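Bench notebook, folding cell
May – equipment planning for the second half

Starting point: we have one folding cell in daily use and the request is for a second. Before asking for that money I want the consumables and spares line fixed, as it was left out last time and we have been paying for it from the general tools account ever since.

What the current cell costs to keep running, from the order log:

Finger pads. Black textured pad on the inner face of each finger. We buy them as sheet and cut to size. Sheets come from Plevov, 13 per pack, minimum order one pack. Edge wear is the usual reason for a change. The pad fails at the rim first and then picks up threads from the cloth, and after that the release gets unreliable. I want a change interval in the plan instead of the present habit of waiting until a fold goes wrong. Proposed interval: 336 hours of powered time, then adjust after the first two changes.

Finger shells. Red, printed here. Material cost is small, printer time is not. Keep two full sets on the shelf.

Wrist cables. Largest single item after the pads. Failures are nearly always at the connector, at the strain relief end. Moving to a preassembled cable from Matsuda would raise the unit price but remove the crimping step. Quote requested, no answer yet.

Cloth. Gray woven, cut from the roll. Cheap. Buy one roll for both cells so that the friction stays comparable between them.

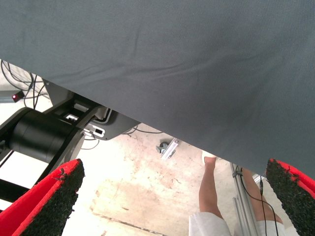 Page last changed: May, 16:40

Cable routing is the part of the cell I would not copy. Cables hang in loops behind the arm and continue along the floor below it, and one more comes down beside the aluminum post. For the second cell, put in the budget: drag chain for the arm side, slotted duct on the uprights, and a floor cover for whatever still has to cross. None of this is expensive. It has to be ordered with the frame, though, otherwise it gets put off.

Loose hardware ends up on the floor too, small brackets mostly. Add a magnetic tray and a parts bin per cell to the list. Also add a marked boundary on the concrete, with tape for now and paint later if the layout holds. People need to stand close to the frame during setup and the present layout gives them no line to stand behind.

Options for the second cell

Option A, repeat the existing build. Same arms, same extrusion frame, same fingers. Spares are shared, code is shared, and the frame drawings only need the duct holes added. Long lead time on the arms.

Option B, the Kultenent package. Arms, controller and frame on one quote, with installation. Shorter lead time. The gripper flange is different, so an adapter plate is needed or our fingers will not fit. Their own fingers have smooth pads and I do not expect them to hold a single layer of this cloth. Ask for a loan unit before going any further.

Option C, used arms through Orivska. Lowest price, unknown hours on the joints. Would need a bearing check on arrival and I have no budget line for a rejected arm. Not recommended unless they accept returns.

Numbers

Annual upkeep for the existing cell, pads, cables, cloth and print material together: up to 3,279. That is the figure to carry for cell one. For cell two under option A, use the same figure with the cable part reduced, on the assumption that the drag chain does what it should. Under option B the service contract replaces part of it, but pads and cloth stay with us.

Note for whoever does the spreadsheet: the last version counted pads per arm. It should be per finger. Each hand has 2 fingers and they are changed as a set – mixed old and new pads pull the cloth to one side.

Preference at the moment is A, with the order for the frame and duct placed first and the arms after the budget is released. B stays open until the loan unit question is answered.

Open items
– Matsuda cable quote, ask again
– adapter plate drawing for the Kultenent flange, rough sketch only
– return terms from Orivska in writing
– floor space: measure with the cabinet door open
– second shelf for finger sets, label by revision
– check whether Plevov will split a pack between two delivery dates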